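风险债务

风险债务（英语：venture debt），又称创业贷款、风险贷款，是向已获得股权投资、但尚未盈利或缺乏充足抵押资产的成长期企业提供的一类债务融资。其放款依据主要为企业的股权融资记录、现有投资人的支持意愿、经常性收入的质量以及剩余现金可支撑的运营时间，与以历史盈利和固定资产为核心的传统商业贷款有明显区别。出借方除收取利息和费用外，通常还取得一定数量的认股权证，以补偿其承担的较高信用风险。

风险债务一般作为股权融资的补充使用。典型做法是在一轮股权融资完成后不久签署贷款协议，借此延长现金跑道，使企业在下一轮融资之前达到预定的经营指标。由于债务需要按期偿还，风险债务对没有后续融资能力、也没有可预测收入的企业通常不适用。

术语

“风险债务”在不同市场的用法并不完全一致。广义用法包括一切面向风险投资支持企业的债务工具，如定期贷款、设备融资、应收账款融资和循环信贷额度；狭义用法仅指附带认股权证的优先有担保定期贷款。可转换票据和各类未来股权简单协议虽然有时在法律形式上接近债务，但其设计目的是在后续融资中转换为股份，经济实质更接近股权，一般不列入风险债务。

以营业收入的一定比例逐期偿付的收入分成融资，在部分文献中被归入风险债务，在另一部分文献中则作为独立类别处理。区分的主要依据在于是否存在固定的到期日和固定的还款金额。本条目采用狭义用法，必要时另作说明。

形成背景

风险债务起源于设备租赁。早期的半导体和计算机企业需要购置昂贵的生产与测试设备，而股权资金成本较高，租赁公司遂以设备本身作为担保提供融资，并要求取得少量认股权证，作为承租人信用记录不足的补偿。随着软件企业在风险投资组合中的占比上升，可供抵押的有形资产减少，出借方的分析重点逐步由设备残值转向企业整体价值和投资人支持。

此后，部分商业银行设立了面向科技企业的专门部门，以吸收企业的存款账户为条件提供较低利率的贷款。非银行出借方随之出现，其资金来自机构投资者，不依赖存款，能够接受更高的风险，但要求更高的回报。两类机构在期限、定价和契约条款上的差异，构成了目前市场的基本格局。

在风险投资市场形成较晚的地区，风险债务的发展通常落后于股权投资。原因包括担保登记制度不完善、认股权证的法律地位不明确、贷款业务牌照的限制，以及可供参考的违约和回收数据不足。这些地区的早期风险债务多由开发性金融机构参与出资，或以外币计价并由借款人承担汇率风险。

主要出借方

商业银行。银行类出借方的资金成本低，贷款利率多为浮动利率。受资本监管要求约束，银行对单笔贷款规模、担保顺位和现金余额的要求较为严格，一般要求借款人将主要经营账户开立于该行。贷款期限相对较短，认股权证的数量也较少。

专业风险债务基金。此类基金以有限合伙形式设立，存续期固定，以贷款本息和认股权证收益向投资人分配。由于没有存款业务，基金对账户归集的要求较少，可提供较大的额度和较长的只付息期，但利率和费用高于银行。Grelden属于此类机构，其贷款组合集中于企业软件和医疗器械两个行业。

企业与供应商融资。部分设备制造商和云服务供应商向创业企业提供延期付款或专项贷款，用途限于购买其自身产品。此类安排的担保范围通常仅及于所购资产，与一般风险债务可以并存，但须在贷款协议中列为允许负债。

公共与开发性机构。此类出借方以促进就业、技术转化或区域发展为目标，可能提供利率补贴、部分担保或次级顺位贷款，审批周期一般较长，并附有资金用途和信息报告方面的要求。

产品类型

定期贷款是最常见的形式。贷款可一次性提取，也可分批提取。分批提取时，后续批次的可用性往往与里程碑挂钩，例如经常性收入达到约定水平、取得监管批准或完成新一轮股权融资。未在可用期内提取的额度自动失效，借款人可能仍须就该部分支付承诺费。

循环信贷额度以应收账款或月度经常性收入为计算基础。以应收账款为基础时，额度等于合格应收账款乘以预付比例；以经常性收入为基础时，额度等于月度经常性收入乘以约定倍数，并根据客户流失率调整。额度内的款项可反复提取和偿还，适合弥补营运资金的时间错配。

设备贷款以特定设备为担保，期限通常与设备的预计使用寿命相匹配。软性成本，如安装、运输和税费，只有一定比例可以纳入融资范围。

过桥贷款用于两次融资之间或出售交易完成之前的短期资金需求。出借方对过桥贷款的审查集中于预期事件发生的可能性，若缺乏已签署的投资意向书或并购意向书，定价将显著提高，或须由现有投资人提供支持。

主要条款

本金与提款

贷款规模通常参照最近一轮股权融资金额的一定比例确定，同时受企业价值和现金消耗速度的限制。规模过大将使还款期内的偿债支出超过企业的承受能力，并可能使新投资人认为其投入的资金主要用于偿还旧债。规模过小则难以覆盖交易产生的法律和尽职调查费用。

期限与还款安排

贷款期限由只付息期和分期还本期组成。只付息期内借款人仅支付利息，还本期内按月偿还本金和利息。只付息期的长度对现金跑道的影响较大，是谈判的重点之一。部分协议规定，借款人达到特定里程碑时，只付息期可以延长一次。到期一次还本的结构较为少见，多用于规模较大、收入稳定的后期企业。

利率与费用

利率可以是固定利率，也可以是在基准利率之上加点的浮动利率，后者常设有下限。除利息外，出借方一般收取安排费、承诺费、期末费和提前还款费。安排费在放款时从本金中扣除；期末费按原始本金的比例计算，在到期或提前清偿时支付；提前还款费随贷款存续时间递减。由于费用的支付时点不同，比较不同报价时应将全部现金流折算为内部收益率，单独比较票面利率可能导致错误结论。

Nurard的定期贷款即采用固定利率与期末费相结合的结构，期限为30个月，其中只付息期由双方按借款人的融资计划协商确定，期末费在贷款存续期内按实际利率法计提。

认股权证

认股权证赋予出借方在约定期限内以约定价格购买借款人股份的权利。其数量通常以覆盖率表示，即认股权证的名义金额与贷款本金之比。以名义金额除以行权价格，得到可认购的股份数。行权价格多采用最近一轮优先股的发行价格，也有协议采用最近一轮与下一轮价格中的较低者。

认股权证的存续期一般长于贷款期限，并在公司出售或公开发行时到期或自动行权。协议中常见净额行权条款，允许持有人不支付现金，以放弃部分股份的方式完成行权。反稀释保护通常限于股份拆分、合并和派发股利等情形，是否延伸至低价融资须另行约定。

认股权证可以在签约时一次性授予，也可以随各批次提款分别授予。后一种方式下，未提取的额度不产生额外稀释，对借款人较为有利。

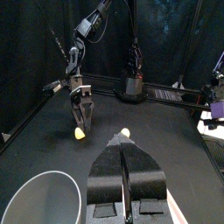 担保与顺位

风险债务多为优先有担保债务，担保范围通常及于借款人的全部资产。知识产权的处理有两种方式：一是直接纳入担保物，二是排除于担保物之外，同时由借款人作出消极担保承诺，即不将知识产权另行抵押给第三方。后一种方式下，知识产权出售或许可所得的款项一般仍属担保范围。

同时存在银行循环额度和基金定期贷款时，两者的受偿顺序由债权人间协议规定。常见的安排是银行对应收账款和现金享有第一顺位，基金对其他资产享有第一顺位，或基金整体居于第二顺位。债权人间协议还规定次级债权人在发生违约后须经过的停止行动期，以及优先债权人可主张的债权上限。

在集团结构中，出借方通常要求重要子公司提供连带保证。借款人的控股公司与经营公司位于不同法域时，须分别依照当地法律设立和登记担保权益，所需时间可能成为放款的主要制约因素。

契约条款

契约分为积极契约、消极契约和财务契约。积极契约规定借款人必须履行的事项，包括按期提交财务报表、维持保险和依法纳税。消极契约限制借款人未经同意举借其他债务、设立担保、派发股利、处置重要资产或变更控制权。

财务契约常见的类型包括最低现金余额、最低收入、相对于董事会批准预算的收入达成率，以及最低剩余现金月数。早期企业的收入波动较大，部分基金不设财务契约，改以较高的利率或较大的认股权证覆盖率作为补偿。设有财务契约的协议通常按月或按季检验，并可约定由投资人注入股权资金予以补救，但补救次数有限。

重大不利变化条款

重大不利变化条款允许出借方在借款人的业务、财务状况或还款前景发生重大恶化时拒绝放款或宣布违约。该条款的措辞较为概括，适用范围容易产生争议。借款人一般要求将其限制为提款的先决条件，或明确排除行业整体下行、未达成预算以及融资进展缓慢等情形。与此相关的投资人放弃条款，以主要投资人明示不再提供资金作为违约事件，在银行类贷款中较为常见。

信用分析

风险债务的信用分析以还款来源为主线。第一还款来源为经营现金流或后续股权融资，第二还款来源为公司出售所得，第三还款来源为担保物处置所得。对于尚未盈利的企业，前两项均取决于企业能否维持对投资人和收购方的吸引力，因此出借方对市场规模、产品成熟度和管理层稳定性的评估与股权投资人有相当程度的重合，但对上行空间的关注较少，对下行情形的关注较多。

投资人支持是分析中的独立项目。出借方一般考察主要投资人所在基金的剩余可投资金、为该企业预留的后续投资额度、基金所处的存续阶段，以及该投资人以往在组合企业遇到困难时的处理方式。投资人的口头表示不构成法律义务，在内部评级中通常只作为参考因素。

对订阅制软件企业，分析指标包括月度经常性收入、净收入留存率、客户集中度、毛利率和获客成本回收期。对生命科学企业，收入指标的意义有限，分析重点为临床或注册里程碑的时间安排、专利剩余期限以及潜在的许可交易。对硬件企业，库存周转、合同制造商的付款条件以及认证进度对现金需求影响较大。

现金跑道的计算为可用现金除以月均净现金消耗。计算时须区分不受限制的现金与受限制的现金，并将新增债务的偿付支出计入净消耗。仅将贷款本金加入可用现金而不计偿付支出，会高估跑道的延长效果。

实例

通信软件企业Keltel在完成一轮优先股融资后，与Grelden签署了总额1000万欧元的定期贷款协议，分两批提取，第二批以经常性收入达到约定水平为条件。认股权证覆盖率为7%，并随提款分别授予。担保物包括除知识产权以外的全部资产，知识产权适用消极担保承诺。Keltel提取了第一批款项，第二批额度在可用期届满后失效，对应的认股权证未予授予。

工业检测设备企业Wuyts采用了设备贷款与循环额度并行的结构，合计额度约594万欧元。设备贷款由Nurard提供，担保范围限于校准和测试设备；循环额度由一家商业银行提供，以合格应收账款为计算基础。两名出借方签有债权人间协议，各自对其融资对应的资产享有第一顺位。因主要客户的付款周期较长，该企业的合格应收账款定义经过一次修订，延长了逾期账款的剔除期限。修订自当年12月起适用。

上述两种结构的差异主要来自资产构成。前者缺乏可单独估值的有形资产，出借方依赖企业整体价值；后者的设备和应收账款可以分别设定担保，融资成本相应较低，但报告义务较为繁重。

会计处理

借款人

附认股权证的贷款在初始确认时，须将收到的款项在负债部分与认股权证之间分配。认股权证满足权益工具定义的，一般确认为权益；行权价格或可认购股份数量不固定的，一般确认为衍生金融负债，并在每个报告日以公允价值计量，其变动计入损益。

分配给认股权证的金额以及安排费等交易成本，形成负债部分的折价，在贷款存续期内按实际利率法摊销。因此，利润表中的利息费用通常高于实际支付的现金利息。发生违反财务契约的情形，且在报告日之前未取得出借方豁免的，相关负债可能需要由非流动负债重分类为流动负债。

出借方

出借方按摊余成本或公允价值计量贷款，取决于其业务模式以及合同现金流量的特征。基金多采用公允价值计量，认股权证单独估值。对按摊余成本计量的贷款，须确认预期信用损失。由于历史违约样本有限，模型参数常需借助管理层判断进行调整。

稀释与资本成本

与同等金额的股权融资相比，风险债务造成的稀释较小。借款人因认股权证承担的稀释，等于可认购股份数占行权后完全稀释股本的比例。评估风险债务的实际成本时，应将利息、费用和认股权证的预期价值合并计算，再与推迟股权融资所避免的稀释相比较。

该比较对后续估值假设较为敏感。若企业在延长的跑道内实现了估值增长，以债务替代部分股权可提高原有股东的最终份额；若估值未能增长或下降，企业须在承担偿债支出的同时以较差条件融资，原有股东的处境可能劣于未使用债务的情形。债务的优先顺位也会减少公司出售时可供股东分配的金额，在出售价格接近或低于优先股清算优先权总额时，对普通股持有人的影响尤为明显。

违约与重组

常见的违约事件包括未按期付款、违反契约、陈述与保证不实、交叉违约、进入破产程序以及发生重大不利变化。付款违约通常只有较短的宽限期，契约违约的宽限期因条款类型而异，财务契约一般不设宽限期。

违约发生后，出借方可以加收违约利息、终止未提取的额度、宣布贷款加速到期并执行担保。实践中，立即执行担保的情形较少，原因是创业企业的资产在停止经营后价值下降较快，员工离职和客户流失会进一步降低回收率。较常见的处理方式是签署宽容协议，在一定期间内暂不行使权利，由借款人推进融资或出售。作为对价，出借方可能要求支付修订费、追加认股权证、补充担保物或提高报告频率。

重组措施包括延长只付息期、推迟到期日、将部分利息资本化以及将债务转换为股份。债转股须考虑出借方的监管限制，银行直接持有非金融企业股份的能力在许多法域受到限制。无法达成重组时，可通过有序清算、向债权人转让资产或正式破产程序处置剩余资产，知识产权往往是其中价值最高但估值最不确定的部分。

监管与税务

非银行机构从事贷款业务是否须取得牌照，因法域而异。部分法域仅对消费者贷款实行许可，对企业贷款不作限制；另一部分法域则要求一切经营性放贷均须许可。跨境贷款还涉及外债登记、外汇汇出和利息预提税。贷款协议一般设有税款补足条款，规定借款人须在预提税之外另行支付，使出借方收到的净额不受影响。

利息支出通常可以在计算应纳税所得时扣除，但对亏损企业而言，扣除的现时价值有限。部分法域设有利息扣除限额和资本弱化规则。认股权证的税务处理较为复杂，其初始价值、行权和转让可能分别产生不同的税务后果。

争议

对风险债务的批评主要集中于三个方面。其一，债务可能掩盖企业单位经济状况不佳的问题，使必要的成本削减被推迟。其二，概括性的违约条款使出借方在企业遇到困难时取得较强的谈判地位，可能影响管理层和股权投资人的决策。其三，公开披露有限，多数贷款条款和损失数据不对外公布，外部研究难以对不同出借方的定价和回收情况进行比较。

另一种意见认为，上述问题主要源于借款时点和规模的选择。在现金充足、刚完成股权融资时签署协议，借款人的议价能力较强；在现金接近耗尽时寻求债务，可获得的条款通常较差，且债务不能解决产品需求不足等根本问题。

参见

可转换票据
认股权证
夹层融资
收入分成融资
资产抵押贷款
清算优先权
现金消耗率

分类：企业融资｜风险投资｜债务工具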